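Doolan Street Block Association
Minutes, March 6, 2020, back room of the Stamton Library

Present: Banafsheh Vahidi (chair), Kosmas Sotiropoulos, Nermin Kılıçarslan, Amirhossein Ahmadpour, and me, Amancay Cáceres, typing as fast as I can. We got going a bit late as the door was locked and Kosmas had gone off to find the key (thank you, Kosmas!).

December minutes: Approved, with one fix. I had written that Nermin was against the speed bump. She is very much for the speed bump. Sorry, Nermin!

Money: We have $374 in the account after paying for the leaf bags. Amirhossein asked if the bank is still charging us the monthly fee and Banafsheh said yes, and that she'll go in and ask them to stop.

Street trees: This took up most of the night. The city has offered us 9 new trees for the stretch between Jedbridge Avenue and the creek, and we have to say where we want them. Kosmas brought a lovely old map from 1857 that shows elms all down the north side, and he'd like to see that side filled in first. Nermin pointed out that the water main runs under the north side now and the city won't dig there. We went back and forth on this for a good while. In the end we voted to ask for five on the south side and four by the creek, and Kosmas will write to the city about the rest. Four in favor, Kosmas abstaining (but he was nice about it).

Kinds of trees: I love a redbud and said so more than once. Amirhossein is worried about anything that drops fruit on parked cars. We're asking for redbuds and hornbeams, no crabapples.

Watering: New trees need a lot of it the first summer. Nermin will make a sign-up sheet by house. If you have an outdoor tap and don't mind people using it, please tell her!

Speed bump: Still waiting on the traffic count. Banafsheh will call again.

Yard sale: Same spot as last year, in the Skinach lot, if they'll have us. Amirhossein to ask. No mattresses this time, please.

Papers: All our old folders are sitting in my hallway and I would love my hallway back. We agreed to look for a used two-drawer cabinet, and to spend no more than $40 on it. Kosmas wants one that locks. 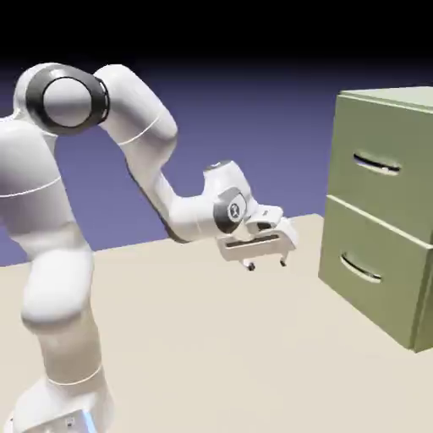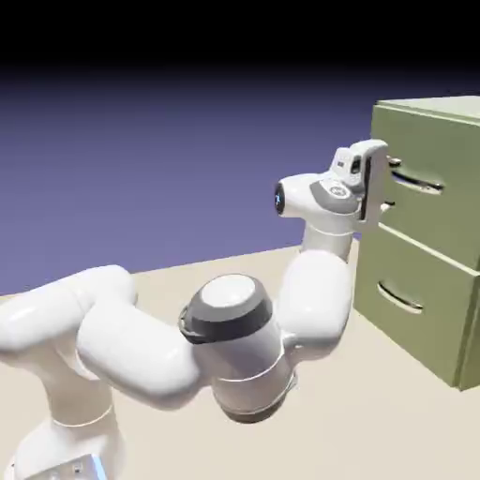 Papers item: green filing cabinet with a white robot arm, two views, computer-rendered.

Any other business: The streetlight outside the laundromat is out again. Nermin reported it from her phone while we were putting the chairs away.

Next meeting: same room, date to come by email. Banafsheh is bringing the coffee.

A.C.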